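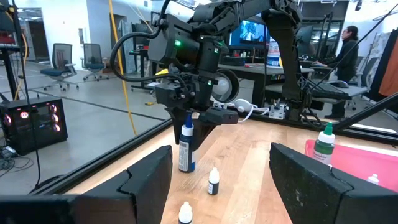 Small Bottle Storage, Brarham Site: Second Progress Report to Temgate

Period covered: the 11 weeks to the end of November

Where the work stands

The grant pays for a new way of keeping small dropper and squeeze bottles at the Brarham workroom. The bottles used to live in drawers, on windowsills and in coat pockets. Under the plan they come out onto one table, get sorted by cap color, and go into trays. The Osum guide, which the plan was built on, says that a room of our size should be fully sorted within a month and stay that way with very little effort.

We are past the month and the room is partly sorted. I would put it no higher than that. The first report was more cheerful, and having read it again I think it counted setting things out as the same thing as putting them away.

The inventory is done. We hold 114 bottles, which is more than the application assumed, and the extra ones are mostly the small white droppers. They came in under several different orders over the years and were never entered on one list. There is one list now, and it is probably the most useful thing the grant has bought so far.

Sorting by cap color

I had doubts about this part in the spring and I still have them. The idea is that a person can find a bottle by its cap without reading the label. For the tall blue droppers, where the cap and the bottle are the same color, it does work. Stand one on the pale wood of the table and you find it from across the room. The white squeeze bottles with the green pointed caps are nearly as easy.

The trouble is the small white droppers with white tips. Color tells you nothing about them. Two of them can stand a hand's width apart and from above they are the same bottle, and the only way to be sure is to turn the label toward you and read it. A good share of our stock is of this kind. The Osum guide gives them half a page and suggests a colored dot on the cap. We tried dots on one batch. They came off, or they went onto a cap that was later put back on a different bottle, and then the dot was worse than having no dot.

My proposal is to stop calling this a color system in our reports. It is a color system for the bottles that have colors. The white ones should be kept by label, in alphabetical order, in a tray with a raised back so the labels face out. That costs a few dollars more per tray and can be found inside the present budget.

The trays

The pink plastic trays arrived on time and nothing is wrong with them as trays. They wipe clean, and pink shows up well against the table. My complaint is about how they get used. A tray is supposed to hold bottles. In practice the bottles stand on the open table and the tray collects whatever is small and homeless, with loose caps at the head of the list. At the last check, 12 loose caps were picked out of the trays and matched to bottles by trial and error. I would like to report that this had gone down since the first check, but the first check did not record loose caps, so there is nothing to compare it with. From now on it will be recorded.

A white cap off its bottle is a real nuisance in this room, given how many bottles it might belong to. I asked for a separate lidded dish for caps when the trays were ordered. It was left out to save money and should go back in.

Table space

The application said the table would be clear at the end of each day. It has been clear on some days. More often a few bottles are left standing at different distances from the edge, wherever they were last wanted, and the tall ones hide the short ones behind them. From a chair at the front of the table it is easy to miss a squeeze bottle at the side altogether.

We have tried marking places on the table with tape. The tape helped for a while. I am told it helped at the Dow Street room as well, and I would treat that with some caution: Dow Street keeps far fewer bottles than we do and has a cupboard next to the table. We have no cupboard nearer than the hall.

What I would call evidence

Temgate asked for measured results, which is fair. We have one measure I trust. Before the work began, finding a named bottle and bringing it to the table took around 4 minutes on average, including the searches that ended in giving up. It takes less now. How much less I am not willing to say on the numbers we have - most of the later searches were for blue bottles, and those were always going to be easy. A fair test would ask for the white droppers in the same proportion as we hold them. The next round will be set up that way, and I expect the improvement to look smaller.

The satisfaction forms were returned and nearly all were positive. They were also filled in on the afternoon the new trays came out of their boxes. I have enclosed them as agreed and would not lean on them.

Spending

Spending is slightly under plan. The saving comes from the unused colored dots, which the supplier took back, and from the cap dish that was cut. Neither is a saving I would have chosen. No request is made for more money in this period. Permission is requested to move the dot money across to raised-back trays and one lidded dish.

Next period

White droppers relabeled so that the name runs along the side facing out.
Raised-back trays ordered, if the change is approved.
Loose caps counted at every check and entered on the inventory sheet.
Search test repeated with a proper mix of bottles.
Tape on the table either replaced with something that lasts or taken up.

I would also ask that the phrase "fully sorted" be dropped from the targets. Bottles get used and moved in the course of a day, and a target that can only be met when the room is shut will be reported as met by someone sooner or later. A better one would be that any bottle on the list can be found inside a minute, white ones included. We can't do that yet. The next report will give the figure either way.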